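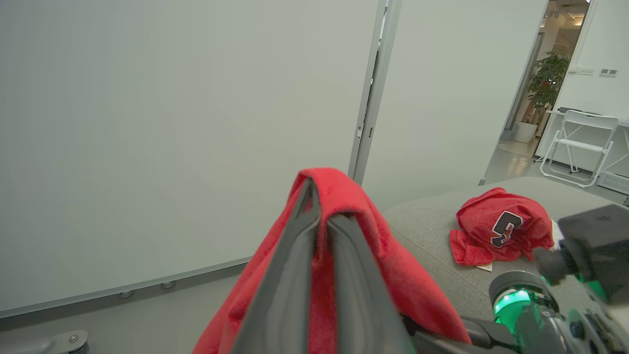
Start with the question: does a policy need to know what a garment is before it can pick the next one off a pile? Our answer is mostly no, and the Skukari runs are the evidence. We picked red on red for this slide because color can't do the separating. The fleece in the near gripper is plush and folds softly over the fingertips, and the jersey on the sofa has a mesh-like texture. A color mask merges the two. Texture and fold shading don't.

**Method (keep this short, two minutes)**

- Two arms, one camera at each wrist, no overhead view. Say this early — someone always asks.
- 345 demonstrations by teleoperation. Concetta Melis collected most of them and wrote the labeling rules.
- The Skutov encoder is trained first on unlabeled cloth crops, 4000 of them, then frozen.
- The grasp head outputs a pinch point and an approach angle. It does not output a garment class.

Explain the pinch point. We look for a raised fold, and we score it by how much cloth would come up with it. Flat areas score low even when they're easy to reach. Mention that hems turned out worse than we expected, mainly because the fingers slide along the stitching.

**Results**

We ran 151 test picks on piles the policy hadn't seen. Same-color piles were the hard set. The Torres baseline, which segments first and grasps second, lost roughly 20 points on that set compared with mixed colors. Ours lost far less. Go to the bar chart and wait a moment before talking over it.

Double picks are still the main failure. When two garments are tangled, the arm lifts both and the policy scores it as fine. We don't have a good signal for that from the wrist view alone.

**If asked about Wurkell**

Their setup uses a fixed depth camera, so the numbers don't compare directly. Say that and move on. We did try adding depth in April and it helped on thick fabric, but thin mesh gave us holes in the depth map.

**Next**

Handing a garment from one arm to the other while the first keeps its grip. Concetta has the first runs on her laptop — point people to her at the break.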